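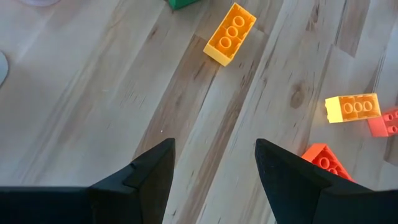 Toy Lending Service, Lullow and Orncombe
Progress report to the Kakakhel Fund
Reporting period: May to 30 November 2024

1. Purpose of this report

This report covers the first funded period of the toy lending service operated through the public libraries at Lullow, Orncombe and Enton and the health center at Lullow. It follows the headings in the grant agreement. Spending is reported separately on the Fund's own form and is only discussed here where it affects the work plan.

2. Status against the work plan

Catalog: complete for all stock received before the end of the period.
Lending: open at all 4 sites. Enton opened last, after the shelving delay described in section 5.
Cleaning procedure: in use, second version.
Staff training: complete at Lullow and Orncombe, partly complete at Enton.
Borrower survey: not started. A revised start is proposed in section 7.

3. Catalog and stock

The catalog holds 1,106 items. An item is whatever is lent as one unit, so a single puzzle and a full set of construction pieces each count once. This matters when the figure is compared with the one in the original application, which counted loose pieces in some categories and whole sets in others. The application figure should no longer be used.

Stock is divided into 5 categories: construction, puzzles and games, pretend play, early years, and outdoor. Construction is the most requested category at every site and also the one with the highest rate of incomplete returns. The two facts are connected only in part. Sets of small pieces lose parts at a higher rate than sets of large pieces even when they are borrowed less often, and we have changed the purchasing list to favor the large format for children under school age.

Each item record now carries an item number, category, age range, piece count where one applies, condition grade, purchase or donation source, and home site. The age range is taken from the packaging. Donated items that arrive without packaging are graded by comparison with similar stock and marked as such in the record. Where no close match exists, the item is held back from the early years category.

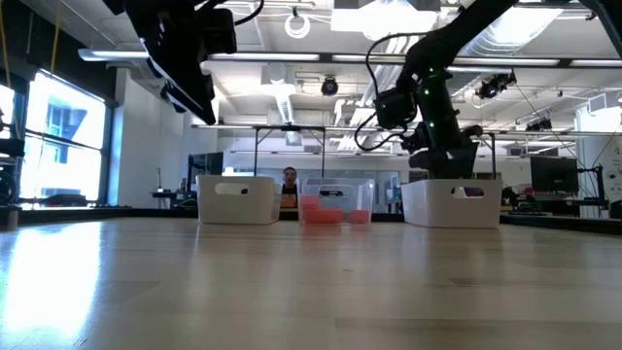 Piece counts are checked on issue and again on return. The check on issue was added in the second month, after several borrowers were asked about parts that may have been missing before the loan began. The extra check adds to desk time, and Orncombe has asked whether sets above a certain size could be weighed instead. A trial with a postal scale gave acceptable results for sets in which all pieces are the same and poor results for mixed sets. We intend to adopt weighing for uniform sets only.

4. Lending activity

The service recorded 832 loans in the period. Renewals are not included. The library management system at Lullow counts a renewal as a new loan by default, and the monthly summaries sent to the Fund over the summer were overstated for that reason. Corrected summaries have been supplied with this report and replace the earlier ones.

Loans at Lullow were steady from the opening week. Orncombe started slowly and rose after the toy shelves were moved from the upper floor to the area beside the children's picture books. The move was made for stroller access. It also placed the stock on the route to the exit, and we cannot separate the two effects.

Loans at the health center are low in number but long in duration. Families there tend to return items at their next appointment, which can fall well after the due date. The standard loan period does not suit this pattern. We have stopped sending overdue notices for health center loans and propose a longer period for that site, to be set before the next reporting date.

Late returns elsewhere are within the range the libraries see for books. Charges are not applied to toy loans at any site.

5. Storage and handling

The original plan assumed that all stock would be stored in zippered bags on hanging rails. Bags were used for the first weeks and proved unsuitable for construction sets. The seams split under the weight, and borrowers carried sets home in their own shopping bags, which then had to be sorted on return. Construction sets have been moved to rigid bins. Puzzles and games remain in bags.

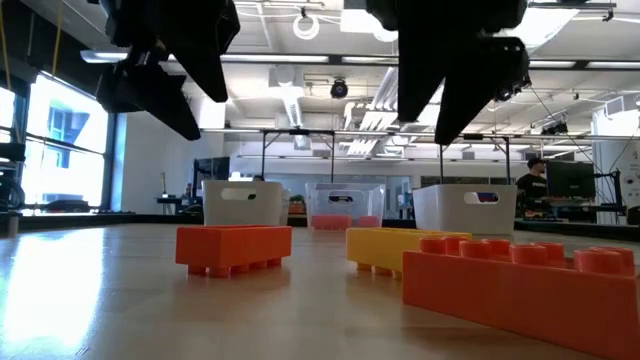

Large-format building bricks on a wooden tabletop.

Two types of bin are in use, opaque white and clear. Clear bins cost slightly more and show scratches sooner. Desk staff prefer them all the same, since a set can be identified and given a first visual check with no need to empty it. Further purchases will be of the clear type, and the white bins will be moved to back-room storage as they are replaced.

Shelving for Enton was delivered to the wrong depth and returned to the supplier. The replacement units were fitted at the supplier's cost, but the site opened later than planned. No grant money was lost. The underspend on Enton staff hours in the first part of the period is a direct result and has been carried forward with the Fund's agreement.

Labels remain a problem. The paper labels specified in the application do not survive cleaning. Laminated tags fixed to the bin handle have held up better, though children remove them. A printed label under clear film on the short side of the bin is being tested at Orncombe.

6. Cleaning procedure

Hard plastic items are washed in warm water with mild detergent, rinsed, and air dried on racks before they are counted back into stock. Fabric items are machine washed. Wooden items are wiped and are never soaked. Battery-operated items are wiped with the battery cover closed and tested before reissue.

The first version of the procedure required every item to be washed after every loan. The second version allows a wipe-down for outdoor items and for puzzles with sealed surfaces. Early years items are still washed in full each time. Turnaround has improved under the second version, and no complaint about cleanliness has been logged since the change.

Hollow pieces drain slowly and must be placed open side down on the rack. This point has been added to the wall sheet at each site. 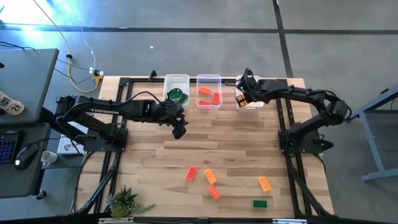 Table with bins and a small orange brick.

7. Changes requested

We ask the Fund to agree to the following.

a) The borrower survey to begin in the next period, once Enton has a comparable length of service behind it.
b) The remaining balance on the bags line to be moved to the bins line.
c) A separate loan period for the health center site.
d) The renewal count to be reported as its own line in future summaries.

Item b) has the most immediate effect, as the next order for construction sets cannot be placed until the bins to hold them are available.

8. Work planned for the next period

Finish training at Enton. Settle the label format and apply it at all sites. Introduce weighing for uniform sets at Orncombe first, then Lullow. Review condition grades across the early years category and withdraw worn stock. Publish the catalog online with search by age range and category; the record format is ready, but the library system vendor has not yet confirmed a date for the required export.

Attachments: corrected monthly summaries; cleaning procedure, second version; stock list by category and home site.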